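Subject: Re: [cell-support] Mobile manipulator cell at Potdale: setup sheet and cable routing
List: cell-support
From: Nilel Automation Laboratory, Potdale site

Dear list members,

Our response to the questions from the Stenidville site is set out below, with the original message quoted in part. We have kept to the order in which the questions were asked. Sites that operate the same type of cell are invited to compare our practice with their own and to reply to the list.

> We are preparing a second cell for drawer opening and retrieval work and
> would like to follow the Potdale arrangement as closely as possible.
> Our difficulties so far have been the following. First, we do not know
> how much furniture may stay near the robot once the reference positions
> have been recorded. Secondly, our arm stops short on the lowest drawer.
> It reaches the handle but faults during the pull.

The lowest drawer gave us the same trouble during commissioning in November. We first suspected the gripper and replaced the finger pads, which made no difference to the fault. The log showed that the wrist joint was approaching its limit at the end of the pull, and that the controller was stopping the motion as it should. The base had been parked too close to the drawer unit. After we moved the parking position back and taught the approach again, the fault did not return in 31 consecutive pulls.

We recommend that you teach the lowest drawer first and derive the others from it. A base position that serves the bottom drawer will normally serve the upper ones, but the reverse does not hold.

As to furniture, our rule is that any item within reach of the arm must be entered on the setup sheet, whether or not the task makes use of it. The sheet gives its position, its height and the side that faces the robot.
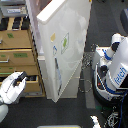 Work area at Potdale, with the bottom drawer of the unit partly open.

The drawer unit is the item that matters most. Ours carries green labels on the drawer fronts, and the names used in the task file should agree with the labels on the furniture. When the two were allowed to differ, an operator selected the correct name in the software and sent the arm to the wrong drawer. The labels are now checked against the task file whenever a drawer is taken out or exchanged.

Please also check the runners by hand before blaming the controller for a failed pull. Open each drawer to its working position and close it again with the arm parked. If a drawer binds, the force limit will be reached early and the log entry will look very much like a fault in the arm. We keep the force limit unchanged and correct the drawer.

> Thirdly, how do you handle cables at the base? Ours were routed by the
> previous team and there is no drawing. Fourthly, is there a fixed
> interval for checking the reference positions, or do you check them
> only after a failure?

On cables, we have no drawing that would be of use to you, as our routing follows the room. The requirements in our local procedure are as follows.

1. Before the base is driven, walk its full path and clear the floor of loose cable.
2. Leave enough slack at each connector for the arm to reach its furthest taught position. Test this at reduced speed with one person at the stop control.
3. Coil surplus length away from the wheels and secure the coil. A coil that has only been laid down will migrate.
4. Look inside every open drawer before commanding it to close. A cable resting over the rear of a drawer can be trapped, and the arm will not detect this until the force limit is reached.
5. Mark both ends of any cable you disconnect.

Item 4 was added after an incident at our own site. A cable was pinched at the back of a drawer and its jacket was cut. The cable was replaced, the runner was inspected and no other damage was found. We would ask you to adopt this item even if you change the rest.
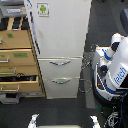 On the fourth question, we check reference positions at a fixed interval and also after certain events. The interval check takes place every 2 weeks. The additional check is required after any of these:

- the drawer unit or a neighboring item has been moved, even if it was put back;
- a gripper finger or finger pad has been replaced;
- the base has been pushed by hand;
- the arm has stopped on a force or joint limit and the reason has not been established.

The procedure is short. Park the base at its recorded position, bring the gripper to the approach point for each drawer at reduced speed, and measure the gap to the handle. We accept a deviation of 3 mm in any direction. Beyond that figure the position is taught again, and the old value is kept in the log with a note of who changed it. Please do not correct a deviation by adding an offset in the task file. We inherited several such offsets and it took us a considerable time to remove them all.

Furniture on carpet needs particular attention. A tall, light cabinet will shift slightly when a person leans on it, and the movement is easily missed. We check the distance from each item to the drawer unit with a tape before every session and write the value on the sheet. Sites with hard floors have told us that they use floor marks, and we have no objection to that – but our experience with marks on carpet was poor, as the tape lifted and was carried off on the wheels.

> Finally, could you confirm which version of the setup sheet is current?
> We hold one headed Falcão and one without a heading.

The sheet headed Falcão is the current one. Falcão is the name of the task package, and the heading was added when the sheet was brought into line with it. The sheet without a heading should be withdrawn. It omits the wrist limit check and gives the older parking distance, and this may well be the source of your trouble with the lowest drawer. The present parking distance is 107 cm, measured from the front of the drawer unit to the center of the base. Your own value may differ if your unit is of another height, so please treat ours as a starting point and confirm it with a full pull at reduced speed.

One point was not asked but belongs with the others. When the gripper fingers are cleaned, the robot should be in its stopped state and not simply idle. An idle robot will accept a queued command. Our sheet now has a line for this, to be initialed by the person doing the cleaning.

If the Stenidville site would send its completed sheet to the list after the first session, together with the log of any faulted pull, we will compare it with our records and reply here. Please leave the subject line unchanged so that the archive keeps the messages together.

Respectfully,

Cell Support
Nilel Automation Laboratory, Potdale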